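Section 5. Handling Soft Goods: Good Practice for Hand-Held Grippers

Welcome to the part of the guide most operators like best! Caps, pouches and folded cloth are the most rewarding objects in the Rivness set, and also the ones where small habits matter most. Read the whole section once before you start, then keep it open beside you for your first few takes.

5.1 Before you pick anything up

1. Wipe the tabletop and let it dry. Scuffs are fine, crumbs and grit are not.
2. Put on sleeves that fit at the wrist. Knit cuffs are allowed if they stay clear of the jaws.
3. Open and close each gripper 12 times. The motion should feel smooth the whole way.
4. Look at the finger pads. Any pad that is peeling gets swapped now, before the take.
5. Set the cap down however it falls. Upside down or on its side is great, and the more variety the better!

5.2 The approach

1. Open the fingers wide before you come in over the cap.
2. Bring one finger to each side of the part you mean to hold.
3. Keep both pads facing the fabric. If one has rolled away, back off and come in again.
4. Close slowly until the cloth is held, then stop squeezing.
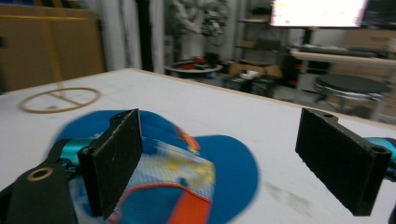 Figure 5-1. Fingers open on either side of a blue cap.

NOTE: A stiff brim and a soft crown behave very differently between the pads. Practice on both. Operators who only ever grab the brim get very good at brims.

CAUTION: Keep your free fingers out of the gap between the pads, even with the gripper at rest.

5.3 Working with two grippers

Two hands open up so much more! You can steady with one and lift with the other, pass an object across, or straighten a crumpled edge. The rules are short:

1. One gripper moves in, the other waits. Swap roles as often as you like.
2. Never cross your forearms over the board.
3. Run the cable along the forearm, with enough slack to reach the far edge of the table.
4. Keep the marker plate uncovered. A sleeve or a loop of cable across the dots spoils tracking, and the take has to be done over.
5. Small loose items may stay on the board if they are on your object list. Anything else comes off before the take. 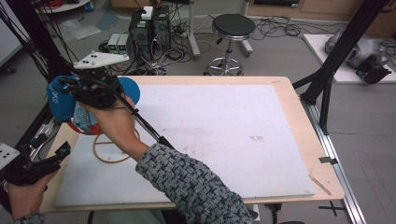 Words and pictures: Nazma Amarasinghe
Checked by Rajkumari Bhardwaj, Certhorpe | 16 December 2020

5.4 During the take

1. Say the object name, then begin.
2. Move at the speed you would use at home when tidying a table. Hurrying blurs everything.
3. If you drop something on the board, keep going and pick it up again. Recoveries are wonderful material and we want them.
4. If something falls to the floor, stop the take. Don't reach down with a gripper in your hand.

CAUTION: Check the floor behind the table for cables and stools before you step back.

5.5 After the take

Rest both grippers on the table with the jaws open. Write the take number on the Begum sheet, including takes you stopped early. Pads are replaced after 2000 closures or at the first sign of peeling, whichever comes first. The order code for a pair is Ernetti 1373.

NOTE: The August edition told operators to flatten caps between takes. Please skip that step now.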